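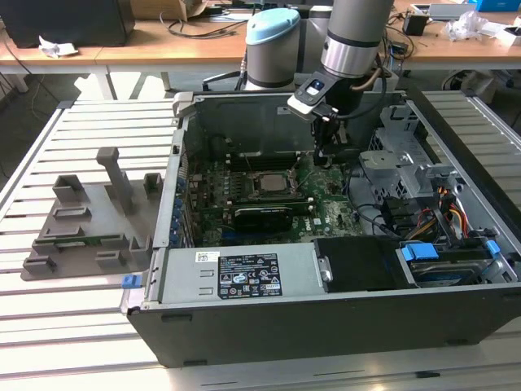 Desktop tower with the side panel off and the processor showing.

Plerkarberg Garden Club
Minutes of the December general meeting

Meeting opened 7.05 pm, Ewan Tennant in the chair. Minutes taken by Blair Kerr.

Apologies were received and read out. The minutes of the previous meeting were accepted with one correction: the pumpkin seed handed out was grey skinned, not butternut as recorded.

Matters arising

The gate latch at the lower beds has been replaced. The old one is in the shed if anyone wants it.

The letter to the neighbour about the overhanging pepper tree has been sent and a friendly reply received. He will have it cut back in winter and is happy for us to keep the chipped material. Ewan asked that it not go on the vegetable beds until it has sat for a few months.

The borrowed post hole digger still has to go back. Blair to return it.

Money

Balance at the start of the month was $1625. The spring plant stall added $305 after the table hire was paid. One bill is outstanding, for irrigation fittings from Hevomico, and it was agreed to pay it when the last elbow joints arrive. There was a short discussion about whether to raise the cost of a plot. No change for now. To be looked at again before autumn planting.

Watering over summer

This took up most of the evening. The top beds dried out badly during the last hot spell and several people lost their lettuce and most of their coriander. The lower beds held up well, mainly where straw had gone on early.

Ewan went over the wicking beds he put in at home last year. He used old bathtubs with a layer of scoria in the base, shadecloth over that, and then the soil mix. The overflow is set just below the shadecloth. He fills the base through a length of pipe in one corner and finds that twice a week is enough for tomatoes, less for silverbeet. He would not use them for carrots. A member asked about mosquitoes – Ewan has a scrap of flywire over the pipe and another over the outlet.

Agreed to convert two of the top beds to wicking beds as a trial. The beds closest to the tap were chosen. The plot holders are willing and have mostly cleared them already. Blair to get a price on liner from Semar and from Sombatkul. If there is not much between them, go with whichever can deliver.

For the remaining beds, the following was agreed:
Water before 9 am or after 6 pm.
Hand-held hose or drip line only, no sprinklers left going.
Mulch to be topped up to 50 mm and kept clear of stems.
Anyone going away over the holidays to put their bed on the sheet in the shed, with the name of the person looking after it.

There was a suggestion that watering be put on a fixed roster. Opinion was divided and it was left.

Shade

The 30 per cent shadecloth from last summer is still usable apart from one piece with a long tear. It was felt that it is fine for capsicums and beans but too light for leafy greens in January. Members who want something heavier can buy their own and fix it to the existing hoops. Please use the clips and not wire.

Compost

Bay one is full and should be left alone. Bay two is open. Bay three has been turned and can be used from next month, sieved if it is going into seed trays. Onion skins and citrus were raised again. Small amounts are fine if chopped. No more palm fronds, please, as they were still whole after a year and had to be pulled out by hand.

Pests

Fruit fly has been found in the early nectarines. Traps are up on the fence side and exclusion bags should go on the tomatoes as soon as the first truss sets. Fallen fruit is to be bagged and left in the sun before going in the bin. It is not to go in the compost.

Harlequin bugs are in the mallow along the path. Ewan will pull the mallow.

Seed swap

The next swap will be held before the February meeting. Wanted in particular: climbing beans, kale, beetroot and any local garlic. Please write the variety and the year saved on the packet. There were a lot of blank envelopes last time and they went into one tray marked mixed, which is still on the shelf and free to take.

General business

Someone has left a pair of secateurs with red handles in the wheelbarrow.

The spare rhubarb crowns have all gone. Names can be put down for the next division in winter.

Blair asked for the hose to be wound back on the reel after use.

Actions

Blair – liner prices, post hole digger, pay Hevomico once the fittings are in.
Ewan – mallow along the path, drawing of the wicking bed layout for the shed wall.
Plot holders – mulch, holiday sheet, exclusion bags.

Meeting closed 8.40 pm. Tea and zucchini slice followed.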